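Two Months of Demonstration Work at the Prarkora Site

Since March, my principal duty at Prarkora has been the recording of demonstrations with hand-held grippers. I was asked by several readers of this blog to set down how the work is carried out, and I do so here in a personal capacity. The views expressed are mine and do not represent those of Moradi, which supplies our training software, or of any other party.

The method is simple to state. A person holds a gripper in each hand and performs a household task with them, closing and opening the fingers as a robot would. The recording is then used to train a policy that runs on a robot arm with the same type of fingers. Our earlier work relied on remote control, in which the operator sat at a station and moved the arm by means of a second, smaller arm. Both methods remain in use. The remote station is preferred for tasks that demand the exact reach of the robot, and the hand-held tools are preferred for nearly everything else.

The present task set is called Sostalside. It consists of work with cardboard boxes on ordinary furniture: opening flaps, closing flaps, turning a box, placing an item inside and taking it out again. Operators are instructed to leave the surrounding objects where they are. A policy trained only on a cleared surface tends to perform poorly in a real home, and our first group of recordings suffered from exactly this fault.

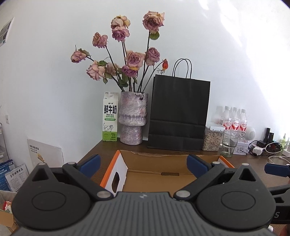
Flaps have proved to be the most demanding part of the set. A human hand will slide a finger beneath a flap without any conscious plan, and it is difficult to explain to a new operator that the gripper must approach at an angle, pause, and close before it lifts. Operators who hurry tend to push the whole box across the table. Such recordings are not discarded. They are labeled as corrections if the operator recovers, and my colleague Siamak Nikzad has argued, persuasively in my view, that they are among the more useful material we hold.

At the time of writing, the set contains 2683 accepted demonstrations. Each operator is required to complete 100 practice runs before any recording is accepted. This rule was introduced by Līga Grīnberga, who reviews the recordings at Nulent, and it was not popular at first. I opposed it myself. I had believed that a person who could close a box by hand could close one with a gripper after a few minutes, and my own first attempts did not support that belief. My fifty-ninth practice run was the first that I would have been content to submit.

Some practical matters may be of interest to those undertaking similar work. The wrists tire before the arms do, and a session should end when the operator begins to grip the handle too firmly. Both tools should be brought to the starting position before recording begins – a late start by one hand is the most common cause of rejection at our site. Speech is permitted during a session, although I find that my movements become less even when I talk.

There is one question on which I have not reached a settled view. Operators differ in style, and two people will close the same box in quite different ways. Līga favors a written standard for each motion. Siamak would prefer to leave the variety in place and allow the training to make use of it. We have agreed to train one policy on each kind of data and compare them on boxes that neither has encountered. The box trials are scheduled to follow the next round of recordings, and I have asked that the sizes be chosen by someone outside the recording group.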